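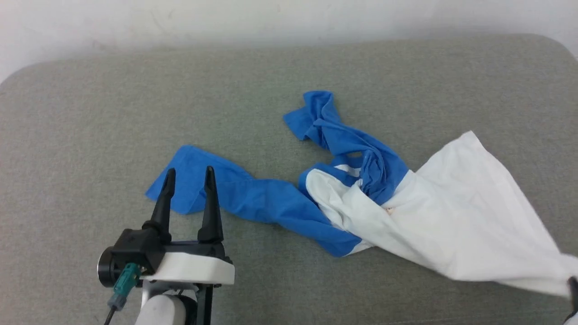

Grey upholstered fabric, close up.

Tangen Two-Seater Sofa
Novum living range
Product code 342

The Tangen is a compact upholstered sofa for flats, spare rooms and smaller sitting rooms. It has a firm seat, low arms and a straight back, and it is supplied with the legs off so that it will go up most staircases.

The cover is our Floltetti weave, a flat, tightly woven fabric with a slight texture to the touch. It doesn't have a pile, so it won't show marks from brushing or sitting in the way a velvet does. Grey is the colour we keep in stock. Oatmeal, moss and navy are made to order and take roughly 9 weeks.

Fabric samples are free. We send up to four at a time by second class post. Please look at them in the room where the sofa will go, in daylight and again with the lamps on, as the grey can look cooler under some bulbs.

Seat and filling

The seat is a single foam pad over a sprung base. It feels firm when new and softens a little over the first few months. The back is filled with a softer foam and is fixed, so there are no loose back cushions to straighten. If you prefer a deep sofa you can sink into, look at the Allance, which uses the same fabric with a feather and fibre filling.

Dimensions

Width 148 cm
Depth 89 cm
Height 81 cm
Seat height 44 cm
Seat depth 56 cm
Leg height 15 cm
Weight 38 kg

Measure doorways and the turn at the top of the stairs before ordering. The depth is the figure that most often causes trouble — with the legs off, the sofa can be tipped on its back and carried through on end.

Frame and legs

The frame is beech and birch ply, glued and screwed at the corners. Legs are solid beech with a clear oiled finish and screw in by hand. Felt pads are in the bag with the fixings. Black-stained legs can be had at no extra charge if you ask when ordering.

Care

Vacuum with a soft brush head. Blot spills with a dry white cloth and then a damp one. Do not rub. The cover is fixed and can't be machine washed, but it can be cleaned by a professional upholstery cleaner. Keep it out of strong direct sun, which will fade any fabric in time.

Delivery

Stock colour: 2 weeks. Delivery is to a ground floor room as standard. Upstairs delivery and removal of packaging can be added at the checkout.

Returns

Stock sofas can be sent back within 30 days if unused. Made-to-order colours can't be returned unless faulty. The frame is guaranteed for ten years and the foam for two.

Matching items: Tangen armchair, Tangen footstool, Floltetti fabric by the metre.

Page last updated Sep 19, 2023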